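Search this site Search Menu

Heat pump season has started in Brerusholm!

June | By Ebony Grimshaw
2 comments 40 shares

We've been looking forward to this one all winter. The Vostia replacement program is open again, and if your old furnace has been groaning through every cold snap, now is a great time to think about what comes next. The installers are much easier to book in early summer, and you won't be sitting in a cold house while they work. 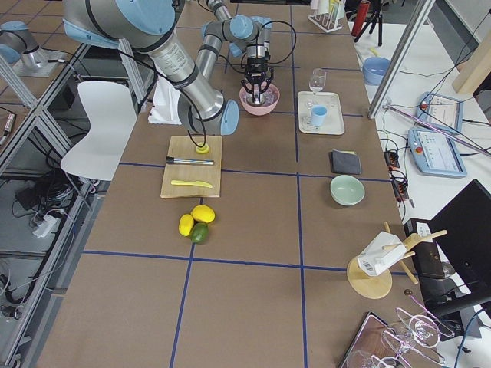

The first visit is a load calculation. Someone walks through the house, measures the rooms and windows, looks in the attic and asks about the spots that never get comfortable (tell them everything, even the chilly corner behind the couch!). Please don't skip this and just order the same size you had before. A lot of older homes on the Ornesa side of town have units that are far too big, and they switch on and off all day without ever drying out the air.

Ducts come next. I had mine tested last year and found a joint under the hallway that had come completely apart - I'd been heating the crawl space for who knows how long. Sealing it made the back bedroom feel like a different room. A duct test through the program is $119, and it comes off your bill if you go ahead with the install.
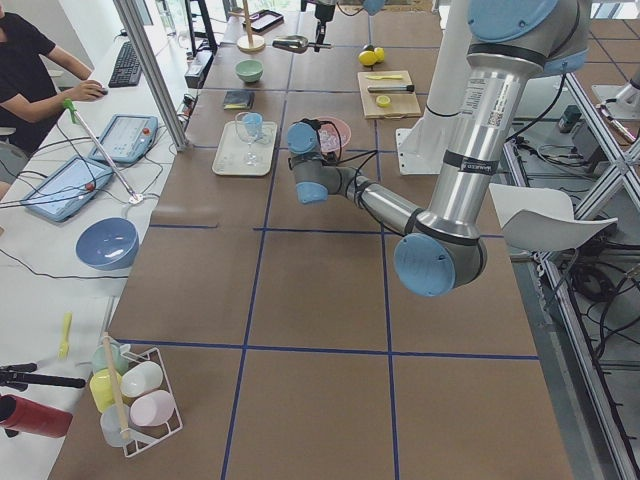

Robot arm over a papered and taped worktable, with a pink bowl behind the wrist.

Now, where to put the outdoor unit. It needs clear space on all sides and a solid pad, and it should sit high enough to stay out of the snow. Think about your neighbors too. The newer models are wonderfully quiet, but you still don't want one humming right under a bedroom window. 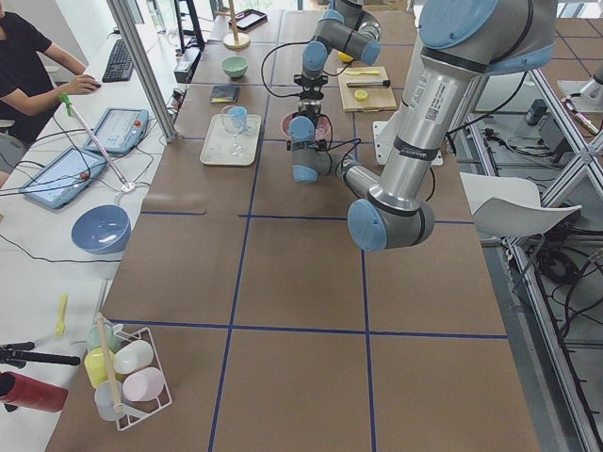 Electrical work is the part that can slow things down. If your panel is full, you may need an upgrade before anything else happens, so take a look at it early and ask for that price in writing along with the rest of the quote. Almost 200 households signed up last time and the panel jobs had the longest wait. 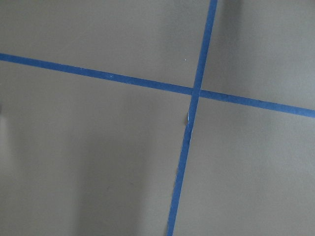 Ebony Grimshaw

Questions about filters keep coming in, so a quick word on those. Check yours once a month while the system is running hard, and write the size on the cabinet door with a marker. Zacharopoulos Heating on the square keeps the odd sizes in stock and will happily order the rest. Sign-up sheets for the program are at their front counter, open until 5 p.m.

Share | Leave a comment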